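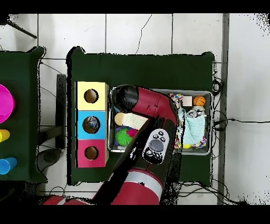

Section 4: Setting up the sorting table

By now you should have the three hole-topped boxes painted and dry (if not, go back to Section 3, I'll wait). This is the part I enjoy most, because it's when the thing stops being a woodwork job and starts being a game. I keep mine on a dark green cloth, with the yellow, blue and red-pink boxes pushed up side by side and a shallow metal tray of toys next to them, and I've left it that way ever since my sister Fionnuala Duggan borrowed the set for her playgroup and brought it back with the tray full of things I'd never have thought of. A knotted rope toy, for one! It's a lovely thing to have in there, all those colours, and it won't go down any hole without a bit of persuading.

What you'll need

The three boxes from Section 3
A shallow tray, metal or plastic
A cloth big enough to hang over the table a little
Your toys, small and soft for the most part
A few spare cups or bowls

4.1 Laying the cloth

1. Clear the table and wipe it down.
2. Spread the cloth and smooth it from the middle outwards. I use a thick cotton one from Sheehan, but an old curtain does the job.
3. Tuck the corners under if you have little ones who pull. Mine pull.

Note: go for a plain, dark cloth. I started with a stripy one and the small balls simply vanished on it.

4.2 Placing the boxes

4. Put the boxes down with the holes facing up, touching each other, in whatever colour order you like. Then stick to that order for at least 2 weeks. Children learn where blue lives, and they get quite cross when it moves (so do I, come to think of it).
5. Press a dab of Sudico putty under each box. It peels off the cloth fairly cleanly if you do it the same day.
6. Drop a ball into each hole and check you can get it out again with two fingers. If it jams, sand the rim a bit more.

Caution: don't reach for the varnish again at this stage. Freshly varnished rims go tacky and you'll be picking fluff off them until September.

4.3 Filling the tray

7. Start with the easy things, which for us means balls. A spiky rubber one is a great favourite and very nice to grip.
8. Add a few things that don't roll. A little block, a scrap of patterned fabric, a bit of cloth folded over.
9. Finish with one or two awkward items. These are for the talking, really. Does it fit? Could it fit if we squashed it?
10. Spread everything out so most of it can be seen. A heaped tray gets tipped out on the floor.

Caution: small balls and blocks are a choking risk. If anyone under three is at the table, take out anything that could go in a mouth, and stay beside them the whole time.

Note: I've been asked whether you need the Hasedel toy bundle. You don't. It's decent stuff, but a rummage through the bottom of the toy box will get you just as far.

4.4 Cups and bowls

I keep a few of these on another table for when sorting into boxes has lost its shine. Use unbreakable ones. You can have the children move the balls from tray to cup, or tip them from one cup to the next, and it makes a marvellous racket.

4.5 First go

11. Let them play with no rules at all.
12. Next time round, name a colour and ask for something to go in that box. Clodagh Nic Giolla, who tested these instructions for me, plays it the other way about and lets the children shout the colour at her, and I have to admit hers is the better game.

If the boxes slide, see 4.2. If the paint has started to chip round the holes, touch it up with what's left in your Brimer pot and leave it overnight before anyone plays. Storing the set is covered in Section 5.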